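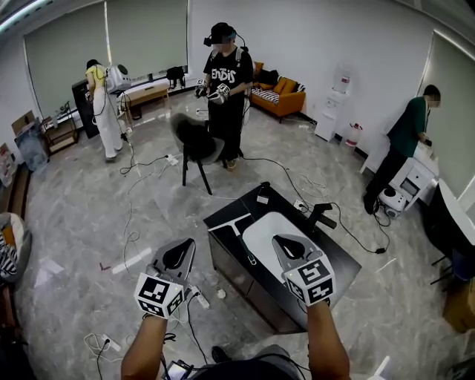 Varach Slot Drain Channel, 30 in.

Low-profile drainage channel for patios, paths and the foot of sloping lawns. Sits flush with the paving, with only a narrow slot showing at the surface. Sections click together end to end and can be cut with a hand saw.

Print this page | E-mail to a friend

Details

Length: 30 in. per section
Pack: 26 sections
Color: slate or sand
Made by Tiedemann

Lay on a concrete bed with a slight fall toward the outlet. Around 200 pounds of ready-mix does a short patio run. End caps are sold separately - order two per run.

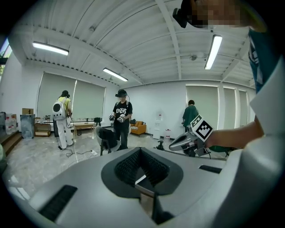
Delivery

Full packs ship on a pallet from our Mandovden yard. Single sections go by parcel. The sand color is back in stock in August.

Comments (3)

patio_212: Easy to cut. The end caps were tight and I needed a mallet.

Grorkasia Gardens: We use the slate one against gray pavers. Clean out the slot every fall if you have trees.

mossyback: Does it come with a curved section? I have a round terrace.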